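Akisは、Kashindye用の付箋・予定管理ソフトです。Kashindye以外では動きません。移植の予定を聞かれるたびに「検討中」と答えてきましたが、検討したことはありません。

現在のバージョンは2.3、配布アーカイブは350 KBです。うち半分近くはアイコンで、作者の画力については問い合わせないでください。

## できること

- 付箋をデスクトップに貼る。剥がす。剥がしたものはゴミ箱ではなく「引き出し」に入ります。
- 付箋に日付を付けると、そのまま予定になります。
- 予定どうしのリンク。循環させてもかまいませんが、通知も循環します。
- Flullura形式の住所録の読み込み(書き出しは未対応。次の版で、と前の版にも書きました)。
- 全文検索。ひらがなとカタカナは区別しません。旧字体は区別します。

## 動作環境

- Kashindye本体と、Flulluraライブラリの2以降
- 空きメモリ少々。付箋を千枚貼る人は、少々では足りません。
- マウス。キーボードだけでも使えますが、付箋の色は変えられません。

旧機種をお使いの方には、同じ作者のTillunhamをお勧めします。機能は少ないものの、起動は速く、落ちるのも速いです。データはAkisでそのまま開けます。逆はできません。

## インストール

1. アーカイブを好きな場所に展開します。
2. 「Akis」をダブルクリックします。
3. 初回だけ言語を聞かれます。日本語を選んでも、エラーメッセージの一部は英語のままです。

設定ファイルは本体と同じ場所に作られます。消したいときはフォルダごと捨ててください。アンインストーラはありません。

## 2.3の変更点

- 新規:付箋の角を丸くする設定。要望は一件、作者からでした。
- 修正:2月29日の予定が3月1日にも表示される問題。二日続けて祝えて便利だという声もありましたが、直しました。
- 修正:引き出しを空にすると、開いている付箋まで空になる問題。
- 変更:通知音を短くしました。
- 壁紙に写真を敷いたとき、付箋の影が濃くなりすぎないよう調整。格子柄のテーブルクロスと淡い色の器くらいの明るさなら、初期設定の黄色で読めます。
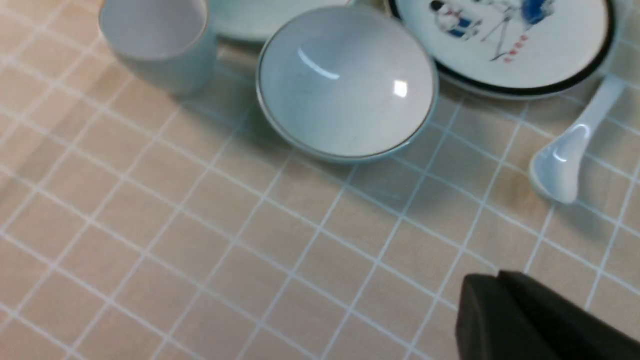
## 既知の問題

- 付箋を画面の外まで引っぱると戻ってきません。「整列」を選ぶと、気まずそうに左上へ出てきます。
- 繰り返し予定を「毎月31日」にすると、31日のない月は黙って飛ばします。家賃の支払いには使わないでください。
- 印刷すると付箋の色が一段暗くなります。プリンタのせいにしています。

## 料金と連絡先

無料です。再配布も自由ですが、アーカイブの中身は変えないでください。不具合の報告は同梱のreadmeにある宛先まで。バージョン番号と、落ちる直前に何をしたかを書いてもらえると助かります。「何もしていない」は受け付けますが、後回しになります。

最終更新:2024-11-03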